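How to Prepare and Submit a Household Inventory for a Contents Insurance Claim

Triltow Tenant Services
Guidance for residents
Last reviewed 9 February 2021

Before you begin

Residents of Triltow buildings are required under section 5 of the standard lease to carry contents insurance. The policy pays for personal belongings that are damaged, lost or stolen. It does not cover the building itself, fixed appliances or the flooring, which remain the responsibility of the landlord.

A claim is settled much faster when the resident already holds a written inventory. This page explains how to prepare one, how to keep it current and how to submit it if a claim becomes necessary. Residents who have already suffered a loss should go directly to Step 6.

You will need the following:

A copy of your policy schedule
Receipts, bank statements or order confirmations for larger purchases
The Triltow inventory form, or a spreadsheet with the same columns
A way of taking photographs with the date recorded

Step 1. Read the policy schedule

Find the total sum insured and the single-item limit. The single-item limit is the most the insurer will pay for any one object unless that object has been listed separately. Under the standard resident policy the total sum insured is $3,000 and the single-item limit is $2,000. Residents who have chosen a different level of cover will find their own figures on the first page of the schedule.

Note the deductible as well. Claims below the deductible will not be paid, although you may still wish to report the incident to the building office.

Step 2. Work through one room at a time

Complete one room before starting the next. Begin at the door and move clockwise along the walls, then record whatever stands in the middle of the room. Open every drawer, cupboard and closet. Items in storage lockers and bicycle rooms should be entered on a separate sheet headed with the locker number.

Small goods of the same kind may be grouped on one line. Bed linen, everyday dishes, towels and books are usually entered this way. Electrical goods, jewelry, musical instruments and tools should each have a line of their own.
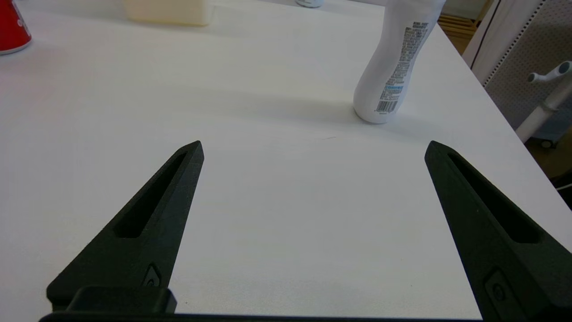 Enter the name of the item first, followed by the maker, the model and the serial number if there is one. Serial numbers are commonly found on the back or underside of an appliance, inside a battery compartment or on the original packaging. Where no serial number exists, write "none" in the column. A blank entry will be treated as incomplete and may be returned to you.

Step 3. Record the value

Standard resident policies are written on a replacement cost basis. The value to enter is the price of buying the same item, or the nearest equal, new today. Do not enter the original purchase price unless the item is still sold at that price.

Older policies, including those transferred from the Gelau building before the change of management, may be written on an actual cash value basis. In these policies a deduction is made for age and wear. If your schedule carries the letters ACV, enter the year of purchase beside each item and leave the value column for the adjuster to complete.

Antiques, artwork and inherited pieces need a written valuation from a qualified appraiser. The valuation must carry the name and signature of the appraiser and should be renewed every five years.

Step 4. Attach proof of ownership

Receipts are the preferred form of proof. Where a receipt has been lost, the following are accepted:

A bank or credit card statement showing the purchase
A warranty registration
An owner's manual together with a photograph of the item in the home
A signed statement from the person who gave you the item

Number each document and write the same number on the matching line of the inventory. Paper receipts printed on thermal paper fade within a few years and should be scanned or copied soon after purchase.

Step 5. Store the inventory safely

Keep at least one copy outside the apartment. A copy kept only on a laptop may be lost in the same incident as the laptop. Suitable places include an online storage account, a relative's home or a bank deposit box.

Residents may also place a sealed copy with the building office. Copies are held in the records cabinet at the Vurkham Street office and are released only to the named resident on presentation of photo identification. Requests made by telephone cannot be accepted.
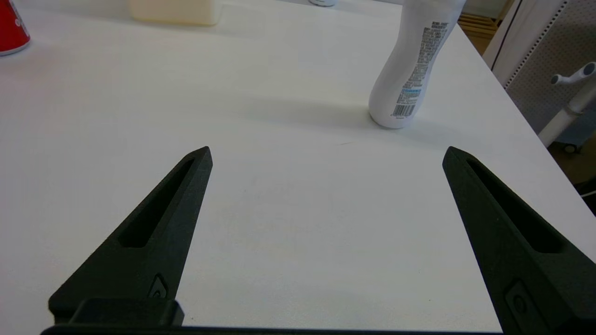
Review the inventory once a year. Many residents do so in April, when renewal notices are sent out. Remove items you no longer own, add new purchases and check that the total still falls within the sum insured. If the total has risen above it, contact the insurer to increase the cover before the renewal date.

Step 6. Submit the inventory with a claim

Report the loss to the insurer as soon as it is safe to do so. In the case of theft, report it first to the police and obtain a report number. Do not discard damaged items until the adjuster has given written permission.

Mark each affected line on a copy of the inventory with one of these codes:

D for damaged
L for lost
S for stolen

Add up the value of the marked lines and enter the total at the foot of the last sheet. For example, where the marked lines come to $1,248, that is the figure to be entered. The insurer will subtract the deductible. Please do not subtract it yourself.

Send the marked copy, the numbered documents and the completed claim form together. Retain the originals.

Further help

Nawal Lahlou, Resident Services Coordinator, can assist with the inventory form and with copies held at the Vurkham Street office. Questions about transferred Gelau policies should be addressed to Ecaterina Surdu in the Lease Administration section. Neither office can give advice on the outcome of a claim.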